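Redmont Rider Safety Project
Progress report, second reporting period
Prepared by Flurina Rainer for Shuk-fan Sin, program manager
07/09/2022

1. Status

Work on the noise and lane-use study is on schedule, with one exception noted in section 3. The Redmont field sites are running. Spending is within the approved budget and no transfer between lines is requested.

2. Work completed

The roadside sound meters were installed at seven sites on the approach roads to Redmont. Each site logs peak level, time, and direction of travel. Vehicle class is assigned afterward from the loop detector record. By the close of the period the meters had logged 3000 motorcycle passes, of which 967 fell inside the evening window that the proposed ordinance would restrict.

Calibration was checked at the start and end of the period. Drift at six sites was within tolerance. The meter at the Wanudach turnoff read high at the second check, and its data from the period have been set aside until the unit is recalibrated. The pass counts given above leave that site out.

The rider survey opened on the county website and at the Grusteck dealership counter. The questions cover exhaust type, usual routes, commuting use, and experience with roadside stops. Wording on the last item was changed after the pilot, when several riders read "stop" to include traffic lights. Pilot answers to that item will not be merged with the main set.

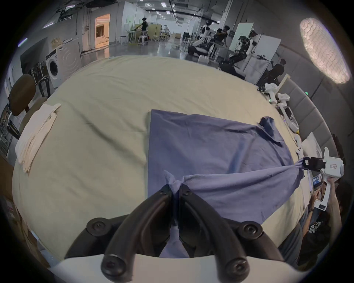
Response has been uneven. Commuters are well represented and weekend touring riders are not. Paper copies will go to the two riding clubs that meet in Hao, with return envelopes, before the next report.

3. Delays

The records request for citations under the current exhaust rule was returned incomplete. It covers 23 months instead of the full period requested, and the missing months include most of one riding season. A second request has been filed. Until it is answered, the comparison of citations with measured levels cannot be finished.

4. Next period

Recalibrate and reinstall the Wanudach meter.
Close the rider survey and code the open answers.
Match loop records to sound records for the remaining sites.
Draft the section on lane filtering, using the Redmont counts only.

The draft findings are due in December. If the citation records have not arrived by then, the draft will go out with that chapter marked as pending.

5. Decision needed

Please confirm whether the paper survey mailing may be charged to the outreach line. The printer is holding the job until a billing code is supplied.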